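Stillico Home Help
Cleaning and Laundry > Dishes

Washing dishes at a table with no sink, how do you keep the water off the wood?

Posted by tablewasher, December 2019

We are renting while our kitchen is torn out and there is no sink on this floor. The bathroom basin is too small for a dinner plate, so I have been washing up at a wooden table with a bowl of water and a sponge, then carrying everything to the bathroom for a rinse when I have a stack.

It works, but water ends up on the table every time. I put a tray under the plates and that catches some of it. The rest runs along the bottom of the plate and drips when I move the plate to the side. There is already one pale ring in the finish. The table belongs to the landlord and I would like to leave it the way I found it.

Things I have tried: a folded bath towel under everything (soaks through and then sits against the wood, which seems worse), newspaper (ink came off), and using less water (the plates don't come clean).

What I want to know is

1. is there a better way to set this up
2. do I need a second bowl for rinsing or is one enough
3. can the pale ring be fixed

Plates are plastic, light weight, nothing fancy. It is two people, two meals a day. I can spend a little money but I don't want to buy a portable sink for a kitchen that will be finished in February.

drainboard_dan_no_more
Member, 1,340 posts

I did this for most of a winter, so I can tell you what ended up working for me.

Use a tray with a rim. A flat mat or a cutting board will not hold anything back. The rim doesn't have to be high, but it has to go all the way around. Mine was a Proluter serving tray that I already had. Do all the scrubbing over the tray and keep the plate over it until it has stopped dripping. Hold the plate on its edge for a few seconds before you move it. Most of the water on my table came from moving plates flat.

Keep the water in the bowl shallow. You only need enough to wet the sponge and swish it. A full bowl slops when you put your hand in, and it is heavy to carry down the hall. I changed the water more often and it was still less work.

Squeeze the sponge over the bowl before it goes to the plate. If you lift it straight out of the water and start wiping, half of what it is holding runs off onto the tray. Damp is enough for plates that have been scraped first. Scrape first, by the way. I kept a rubber spatula for it.

Soft side for the plates. The green side will scratch plastic and after that the scratches hold sauce stains. I only turned the sponge over for dried egg and for the pot.

For a rinse, you need clean water, but it doesn't have to be at the table. What you are doing now is fine. If you are tired of the walking, get a second bowl, wide enough to lay a plate in at an angle, and put it on its own tray.

Have a place for washed plates before you start. I put a second tray on the left with a dish towel in it and stood the plates up against a loaf pan. Dirty ones waited on the right. If the washed ones go straight down on the wood you will get rings, because there is a wet foot ring under most plates.

Empty the tray when you are done and wipe under it. Water gets under there even when you don't see it happen. I missed this for the first week and had a dull stripe where the long side of the tray sat.

As for the ring, a white or pale ring usually means moisture in the finish and it may fade by itself if you leave it dry for some days. I would not put anything on it until then. If it is dark, the water went into the wood and that is a different job.

oakleaf105
Member

Just use paper plates until February

mrs_pantry
Member, 212 posts

I agree with most of the first reply but I would put something under the tray too. A vinyl tablecloth, the kind with the fleece back, fleece side down. Ours was from Majali and I cut it so it hung over the edge on the side where I stood. Anything that misses the tray lands on vinyl and you wipe it up. Don't leave it on all day. Take it off after washing up and let both sides dry, or you trap damp under it, same as with your towel.

I don't agree about leaving the ring alone. On a varnished table I have had good results with a soft dry cloth and a warm iron on low, no steam, a few seconds at a time. Check with the landlord before you do it. If the table is only waxed or oiled, don't use the iron.

Soap: one drop on the sponge and none in the bowl. You will have much less to rinse off. I use Wikar unscented but any kind will do. With soap in the bowl you need two changes of rinse water and that is a lot of carrying.

Also, a microfiber cloth folded next to the tray. Pick up the puddle on the tray between plates. If you let it build up it goes over the rim as soon as the tray is bumped or lifted.

Adding two pictures of washing up on a wooden table with a tray and a bowl. Look at how much water can collect on the tray on the side next to the plate.
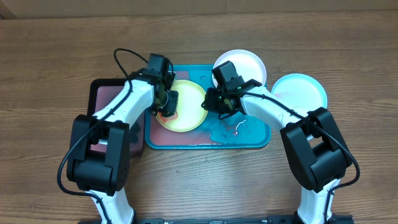
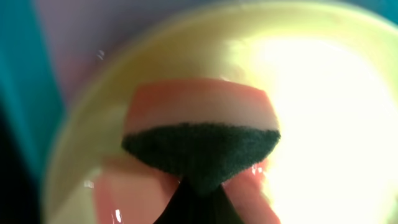
First picture: puddle on the teal tray. Second picture: sponge and shallow water in the bowl.

tablewasher
Original poster

Thank you. I was filling the bowl nearly to the top and putting soap in it, so I will change both of those. I have a second tray in a box somewhere and will use it for the clean plates.

The ring is pale and the table has a hard shiny finish. I will leave it dry first and ask the landlord about the iron if it hasn't faded.

For oakleaf105, we did go through a pack of 100 paper plates in the first few weeks. The forks and the pot still had to be washed.

This thread is closed to new replies.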